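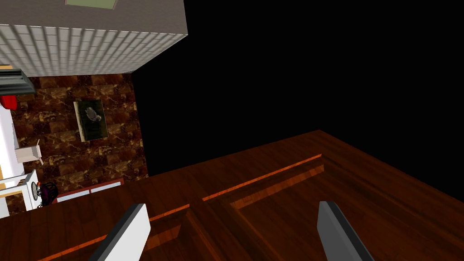 *2 min read*

Thursday, late. I finally updated my phone this evening, after putting it off for most of November, and I'm a little embarrassed at how much fuss I made over it. The thing had been asking me every night at bedtime, so sweetly, and every night I told it tomorrow.

The trouble was space. I had 1,781 photos on there and I can't tell you why I needed 147 of the harbor at Belmonte, all taken on the same gray afternoon (I do love that harbor). So I made tea and went through them on the couch, and of course I stopped at every other one to remember the lunch we had, or the little train up to Butmont with the windows that wouldn't close.

I got it down to 1,000 even — very satisfying! — and then the update wanted 13 minutes and took most of an hour. I washed the dishes and kept drying my hands to go check on it.

Everything seems to be where I left it, except that Fustia, my dear old notes app, has moved its search button to the bottom and I keep tapping the empty spot up top. I expect I'll get used to it. The alarm has a new sound too, a sort of soft marimba, and I've set it for 6:30 to see if it can wake me.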